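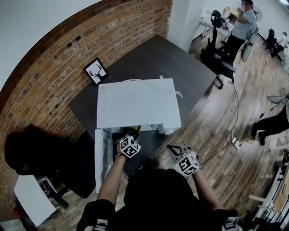 Do the short trip first, a reader wrote under my last post, you don't need three days on the Osness to find out whether you like sitting in a boat. And you know what, fair enough! I had been going back and forth on it all winter, and that one comment pretty much settled it. So we booked the day run from Tevmont down to the old mill landing with Robichaud River Trips, and I promised I'd write it up, so here goes.

First, the drive. We're 160 miles from the put-in, and I always forget that the last stretch is gravel and takes as long as everything before it. We left in the dark with coffee and a bag of bagels and still pulled into the lot with six minutes to spare. The outfitter runs everything out of a long green building with a gear room on one side and changing stalls on the other (bring flip-flops, the floor is cold). Check-in was quick. You sign the waiver, you get weighed down with a life jacket, helmet and paddle, and then there's the wetsuit question.

Get the wetsuit. It was 70 degrees and sunny and half our group skipped it, and by lunch they were all sitting on the warm rocks hugging their knees. The water comes out of the bottom of the Warov dam and it does not care what the air is doing. I paid for the wetsuit plus the booties and would have paid double by the second rapid.

The safety talk is longer than I remembered from the last time I rafted, which was, um, college. They go over how to float if you fall out (feet up, toes downstream), how to grab a throw rope, and what the paddle commands are. Then you practice it all in the flat water by the ramp and everybody bangs paddles with everybody else for a while. Our boat could not back paddle to save its life. We kept spinning left. Our guide was very patient and kept saying we'd have it figured out by the bridge, and we sort of did.

The upper section is mostly easy waves with long calm bits in between, and I loved those calm bits more than I expected. There are herons, and these tall gray cliffs with ferns growing out of the cracks, and for a good half hour there's no road noise at all. If you're bringing nervous people (I was bringing nervous people) this is a great warm-up.

Then comes the gorge! It's a completely different river in there. The big one is a drop with a ledge on the right and a hole at the bottom, and you scout it from a slab on the left bank, which gives you plenty of time to talk yourself out of it. You can walk around. Two from our group did and they got the best view of everyone else getting soaked. I stayed in, front left, and I got a faceful of river so cold I forgot to paddle. Nobody in our boat swam. The boat behind us lost a paddle and got it back in the next eddy.

Lunch was wraps, fruit and cookies on a gravel bar, better than it needed to be. If you don't eat meat, put it on the booking form, they had mine packed separately with my name on it.

Money stuff, because I always get asked: the two of us came to 245 dollars with wetsuits and the bus back, before the tip. Cash is handy for the tip, there's no signal at the take-out. Also bring a strap for your glasses, a full change of clothes including the socks, and a snack for the bus, which is slow and hot and smells exactly how you think it smells.

As for the three-day trip, I've asked for dates in May. I want to read up on the campsites before I hand over a deposit, and somebody still needs to convince my sister that she can live without a shower that long. If you've done the overnight from Warov down, tell me what you slept on, my old pad leaks.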